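Keep your cooking tools within reach: a countertop setup in 40 minutes

I used to dig through a drawer for a spatula while the onions burned. Then one Sunday I cleared the whole counter and started over, and I love cooking in that spot now!

What you need: a cutting board, a tall cup or jar for utensils, one mixing bowl, one pot, a small box with a knob or handle, and some tape.

1. Take everything off and wipe the counter down. Let it dry before anything goes back.

2. Put the cutting board right at the front edge, where your hands naturally land. Everything else gets arranged behind it.

3. Stand your utensils in the cup, handles or heads up, whichever you grab faster. Only the ones you use every day – mine is down to a pair, and the rest went in a drawer. If the cup is light and tips over, drop a handful of dry beans in the bottom.

4. Bowl on one side, pot on the other. Razia Zaidi, my neighbor, is left-handed and swaps these, so try both ways!

5. Use the little box for garlic, clips, tea bags, all the small stuff that wanders.

6. Cook one full meal before you decide it's finished. I moved my cup twice during a pot of soup.

A second board is great for bread if you have the room (lay it flat toward the back, it takes up less space than you'd think). 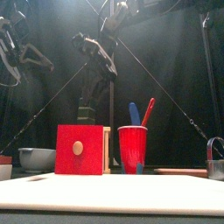

Give it a week, then move whatever you keep reaching past.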